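6 故障处理：夹持失效与指垫磨损

本节适用于 Nosto 手持夹爪（深绿色指体，铜色衬套铰接）。出现以下任一情况时，应停止采集并按本节步骤处理：

- 扳机已扣到底，物体仍从两指间滑脱；
- 松开扳机后，两指不能回到全开位置；
- 软件反复报出代码 1126（开度与指令不一致）；
- 指垫边缘翘起、起毛，或有碎屑掉落在工作面上。

注意：代码 1126 只表示开度读数异常，不能区分指垫脱层与铰接卡滞。未完成 6.2 之前，不得用“清除并继续”跳过该代码。

6.1 停机与隔离

1. 松开扳机，让两指张开，确认指间没有物体。
2. 在主机上结束当前任务，等待状态栏显示“空闲”。
3. 拔下夹爪数据线，再断开电源。次序颠倒会丢失最后一段记录。
4. 将夹爪移到浅色、平整的台面上方，指尖朝前，逐一查看两侧指垫。 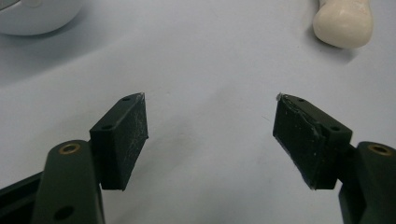 5. 用干燥无绒布擦去指面浮尘。不要使用酒精或丙酮，溶剂会渗入垫层下方，使胶层软化。
6. 指尖处的毛丝用平口剪贴根剪除，不得用手拉扯。拉扯会使尚未松动的部分一同剥离。

小心：检查过程中手指不得伸入两指之间。即使已断电，扳机回弹仍可能造成夹伤。

6.2 判断故障部位

1. 手持指体根部，轻推左指，再轻推右指，比较两侧阻力。
2. 阻力一致而物体仍滑脱，按指垫磨损处理，转 6.3。
3. 一侧阻力明显偏大，或转动时有停顿，按铰接卡滞处理，转 6.4。
4. 两侧均正常但代码 1126 仍出现，检查数据线插头是否插紧，然后重新做零位标定。

指垫表面有细小划痕属正常磨损，可以继续使用。下列情况必须更换：垫层边缘卷起并伸出指体轮廓；表面折痕贯通整个垫面；累计夹持次数超过 2000 次。左右指垫应成对更换，只换一侧会造成夹持中心偏移。

6.3 更换指垫

1. 旋出指体上的固定螺钉，放入零件盒。
2. 从根部向指尖方向揭下旧垫，残胶用塑料刮片清除。金属刮片会划伤指体，不得使用。
3. 贴上新垫，使其边缘与指体平齐，由中间向两端压实，保持 5 分钟。
4. 装回螺钉，交替拧紧，至指体无晃动为止。
5. 静置 17 小时后方可夹持重物，其间只允许空载开合。

6.4 铰接卡滞

1. 目视检查两侧铜色衬套，确认其端面没有高出铰接孔。
2. 用软毛刷清除衬套周围的碎屑。衬套为自润滑件，禁止加油。
3. 空载开合数次，如仍有停顿，停止使用并送修，不得自行压出衬套。

6.5 恢复使用前的空载检查

1. 清空指间下方的台面，接上电源，再接数据线。
2. 将夹爪悬于台面上方，扳机完全松开，核对两指是否对称。 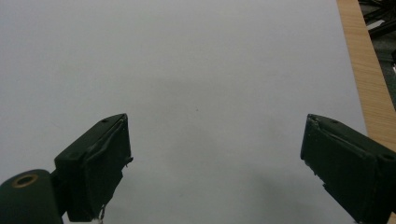
Trirnano 设备手册　第 17 页

3. 缓慢扣下扳机至两指接触，再缓慢松开，观察开度曲线有无跳变。
4. 如垫层仍有突出的薄片，返回 6.3，不得以修剪代替更换。
5. 曲线平滑且未出现代码 1126，方可恢复采集。

说明：突出的薄片会在闭合时先行接触，软件据此认为已夹住物体，提前停止收紧。Wundora 工位曾因此发生连续掉件，事后查明零位与传感器均无故障。故障期间的记录应标记为“无效”，不要删除，以便送修时核对。

送修时请附上：夹爪序列号、故障代码、最近一次更换指垫的日期、故障期间的记录文件。

本节修订：2018年3月
编写：Kumiko Okabe　审核：A-yeong Choo

相关文档
Nosto 夹爪零位标定
Nosto 夹爪备件清单
Daneshvar 采集软件故障代码表
数据线与接头的日常检查

本网站使用 Cookie 以改善浏览体验。继续浏览即表示您同意我们使用 Cookie。　接受　了解详情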